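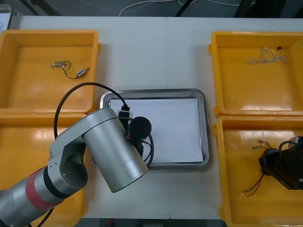

Week 6 handout: The bench after the arms

Reading time: 7 minutes

Bring this to the discussion section, along with the Drokska reading. If you only do one of the two, do the reading. I will know.

Our case is the cable bench at Nalstead, a shop that builds short wire assemblies for people who would rather not build their own. Yellow trays hold the parts, a steel tray lined with white paper sits in the middle, and two robot arms share the table. Before the arms came, the bench had two people and a radio. Management counted the people in its savings estimate. The radio was not mentioned.

What the plan said

The arms would sort and place, the staff would "move up to oversight." Hiba Awwad, nine years on that bench, asked what oversight paid. It paid the same. She also asked what she would be overseeing, and was told: exceptions.

Exceptions, in the first month, came to 463. Most were thin wires. A connector has a shape you can plan for – a bundle of thin white wires has moods. Awwad's term for untangling them was "combing," and it soon took up more of her shift than sorting ever had. There was no line for combing on the time sheet, so it went under "other."

Terms to know

Residual work: whatever is left when the machine has taken the parts it can do. It tends to be fiddly and hard to put in a job title.

Tacit skill: knowing by feel which wire will snag. Usually noticed once the person who has it goes on vacation.

Deskilling: see Drokska, chapter 2. Note that Awwad rejects the word. She says she has more skills now and fewer chances to sit down.

For discussion

1. Who should have been asked about the wires, and when?
2. Awwad trained for 20 minutes on the stop button and not at all on the software. What does that tell you about how her job was pictured?
3. Is "other" a job?

Written response due in October, one page. Wide margins will be noticed.

– Noura Hattar

Comments (3)

tmk_2: Is chapter 2 the one with the looms or the one with the typists?

N. Hattar: Typists. Looms are chapter 4, and worth your time.

bench_rat: I did "other" for six years at a place like this. Put me down as yes on question 3.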